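Part 4: Putting Your Grornow Worm Farm Together and Settling the Worms In

By now you should have everything out of the carton and checked against the packing list in Part 3. Make yourself a cuppa, because none of this is hard but it does go better if you aren't rushing. Most people have the farm standing in 30 minutes, and the worms can wait in their bag in the shade while you do it.

You will need: the base with its tap, the four legs, the two working trays, the lid, the coir block, a bucket that holds at least 6 litres, a few sheets of plain newspaper, and your worms.

CAUTION: Never leave the bag of worms in a parked car or in full sun, even for a quick stop at the shops. They will cook very fast.

Choosing a spot

1. Pick somewhere shaded all day, or at the very least shaded from late morning on. The south side of the house is lovely if you have one. Under a deck, beside the laundry door or inside an airy shed are all good.

2. Make sure the ground is level and firm. A full farm is heavier than you'd think, and a lean to one side means liquid pools in the corner away from the tap.

3. Leave enough room in front for a watering can under the tap, and enough above that you can lift the lid without skinning your knuckles on the underside of a shelf (a mistake we have made ourselves, more than once).
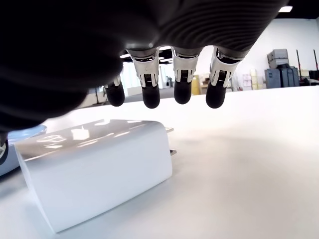
4. Push the legs into the sockets under the base, one at a time, with the base upside down on a towel. The sockets are a snug fit on purpose. Grip each leg low down and twist as you press, and you'll feel it seat with a soft clunk. If your hands tend to slip on smooth plastic, put on a pair of gardening gloves with some texture to them, a bit like the fine curved ridges on the black surface in the photo, and you'll find the twisting much easier. When all four are in, turn the base right way up and lean on it gently. It shouldn't rock.

Note: If one leg sits proud of the others, take it out, check the socket for a stray curl of plastic from the moulding, and try again. Please don't use a hammer.

5. Screw the tap in from the outside with the rubber washer between the tap and the wall of the base, then wind the nut on from the inside. Finger tight plus a quarter turn is plenty. Pour in a cup of water and look for drips before you go any further.

6. Set the first working tray on the base. The second tray stays in the garage for now. You won't want it until the first one is full, and that can be months away.

Making the bedding

7. Put the coir block in the bucket and add 6 litres of water. Tap water is fine if you let it stand overnight; tank water can go straight in. Give the block time to swell, then break it up with your fingers until there are no hard lumps left in the middle.

8. Squeeze a handful. You want a drop or two to come out, like a wrung sponge. If it runs, squeeze the lot out a bit at a time. If nothing comes, add a splash more.

9. Lay two sheets of wet newspaper over the floor of the tray so the bedding doesn't fall through, and spread the coir on top. Fluff it up. Worms breathe through their skin and don't care for being packed in.

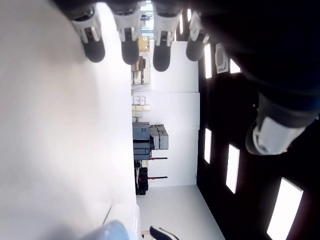

10. Tip the worms out in the middle of the bedding, along with whatever they travelled in. Don't spread them about. They'll find their own way down, usually before you've finished rinsing the bucket.

11. Cover them with a damp sheet of newspaper or the Wasdale hessian blanket if you bought the deluxe kit, and put the lid on.

12. Leave a light on nearby for the first night if you can. Worms in a new home sometimes go exploring, and light keeps them below.

The first few weeks

Start with 300 grams of scraps, chopped small, in one corner. Wait until most of that has gone before you offer more. It feels stingy, but overfeeding is far and away the most common trouble people write to us about, and the smell will let you know when you've done it. Go easy on citrus, onion and garlic, and skip meat and dairy altogether.

CAUTION: Keep the tap open over a container in wet weather. A closed tap and a leaky shed roof can flood the base.

Spare taps, washers and legs can be ordered through the Prundbridge store. Quote part 705 for the tap and washer together.

Reader comments (3)

koech_patch: Ours went in back in October and the tip about the night light worked a treat. Didn't lose one, that I could find anyway!

muddyboots: Can I use shredded office paper in place of newspaper? Have a mountain of it.

Grornow Support: Yes, muddyboots, plain paper is fine so long as it's well soaked. Leave out anything glossy, and pull out the plastic windows if there are envelopes in the mix.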